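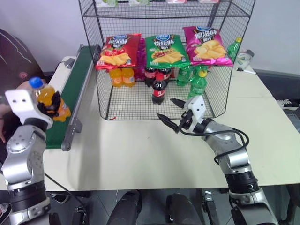 Photo: Hiyori Shimada

Chip bags keep sliding on wire mesh snack rack

Posted by Hiyori Shimada, August 6, 2025

I look after the snack corner in our office. We have a black wire rack on a white table, with drinks standing on the mesh floor and chips propped up across the front. The bags are red, green and pink. The pink one always ends up tilted and higher than the other two. When someone takes a cola from behind, the bags slide down and a bottle sometimes goes over with them. There is a shelf on top but I already use it for other packages. One green bottle is standing outside the rack at the moment. I would like to keep everything on this table and not buy a second rack. What is the best way to arrange it?

Knut Grube

Get a bigger rack. We have a Bondska one at work and it holds everything.

Rafia Memon

You don't need a new rack. The trouble is that the chips are in front of the thing people reach for most. I ran a snack table at the Grurkdale sports hall for three years with the same kind of grid rack, and this is how I set it up in the end.

Take everything out and cut a piece of thin shelf liner to fit the floor. Bottles rock on bare mesh if the base lands between two wires. Put them back in rows from front to back, one kind per row, orange soda on the left, cola in the middle, green bottles on the right. Then people take the front one and leave the rest alone.

For the chips, buy S-hooks and small binder clips. Clip each bag at the top seam and hang it on the outside of a side panel. Full bags weigh next to nothing, so the wire won't bend. If you want them to face the front, hang them from the edge of the upper shelf, but leave enough room below to get a hand in. A pack of 50 hooks was the smallest our store had and I still have most of them.

Hideaki Wada

I agree with the hooks. Check that the rack doesn't tip once you hang things on one side. Mine did until I moved the full bottles to the back. I also tried a tension rod across the open front to hold the bags up, and it fell down every couple of days, so I would skip that.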